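**Moving a 3,096-file recipe folder off Closine, keeping the dates?**

Posted by udier_fan

I've been typing up my family's recipes in Closine for 11 years and they stop supporting it in September. Export gives me plain text, but every file comes out stamped with today's date. I want the original dates. Is there a way, or am I stuck?

**Javiera Henríquez**

Use the archive export, under File > Archive. It's slower, but it writes the created date on the first line of each recipe. Then import into Namow and tick "read date from header." Do a small batch first — mine choked on two titles with slashes in them. I renamed those by hand and the rest went through.

**ledesma2**

Just copy and paste them. Worked for me, I only had a few though.

**pantry_north**

Javiera's way is right. Two things to add. Turn off sync before you import, or Namow will start uploading halfway through and make duplicates. And keep the archive on a separate drive afterward.
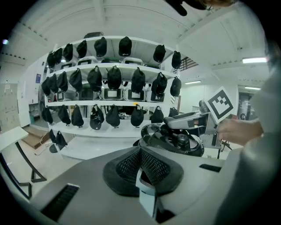

Also check your accented letters before you delete anything — my jalapeño recipes came through as "jalape?o" until I set the encoding to UTF-8 and ran the import again.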